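Metal storage cabinet rocks when I open the door – shim it or move it?

Posted by Yayra Darko in Garage and Workshop

I bought a used steel cabinet, a Musten, from an office that was closing down. It's now against the back wall of my garage, and the whole thing tips forward a little when I open the door. The floor slopes toward the drain. I put folded cardboard under the front, but it was flat again within a month. The cabinet has no adjustable feet, just a folded steel base. Should I use proper shims or find another spot for it? Loaded, it's around 400 pounds, mostly paint and tile.

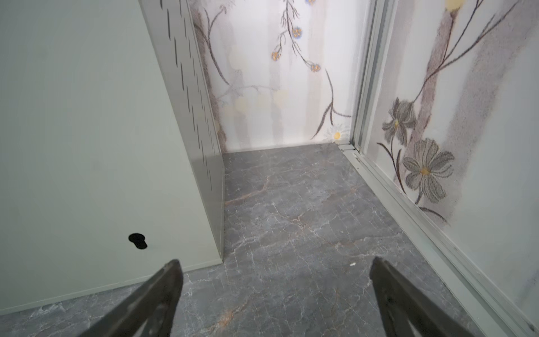
I should add that I rent, so I can't grind or pour anything on the floor. Drilling one or two holes in the wall is fine with my landlord.

Namboodiri
Accepted

Shims are fine, but empty it first. Don't try to pry it up loaded.

Put a level on top, front to back and then side to side. Slide hard plastic shims under the low corners until it sits level, and check that the door closes without rubbing. If the door still drags after that, the body is twisted and one back corner probably needs a thin shim too. Trim the ends with a utility knife.

Then fasten it to the wall. Use a bracket near the top, screwed into a stud. Tile goes on the bottom shelf, paint above it. A tall cabinet with the weight up high can come over even on a level floor.

vilside30

Mine did that, I just put it on a rubber mat. Works ok

Josov

The mat won't help much on a slope, it just follows the floor. I'd go with the shims. Wood ones are cheaper, but they soak up water if you hose the garage out. Mine lasted 3 winters and then crushed on one side.

Also check the hinge pins while it's empty. On older cabinets the top one wears and the door sags, and you can end up blaming the floor for it.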